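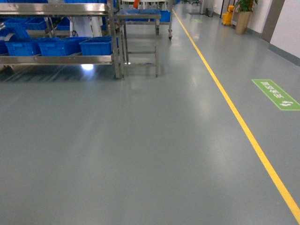
Fisosia: Night Shift at Plollcombe

Fisosia is a puzzle adventure for one or two players, set in the sleepy harbor town of Plollcombe. You play as Qudah, a young lamp keeper who wakes up to find that every clock in town has stopped. The only way to start them again is to climb the old signal tower, floor by floor, and repair the machine at the top.

The game has 50 levels spread over six districts. Each district adds a new tool – a rope, a mirror, a wind-up bird – and older levels can be replayed with tools found later. There are 21 hidden songs to collect, and finding all of them opens a second ending.

Features

Local co-op on a single screen. The second player can join or leave at any time.
Three difficulty settings. Easy turns off the timer.
More than 60 townspeople to talk to, many with small errands of their own.
Full controller support. Keyboard controls can be changed in the menu.

Details

Developer: Fisthorpe
Genre: Puzzle, adventure
Players: 1–2
Release date: July 28, 2018
Format: Digital download
Save slots: 6

Online play is not supported. Saves from the January demo do not carry over to the full game – players who finished the demo will need to start again from the harbor. The soundtrack is sold separately.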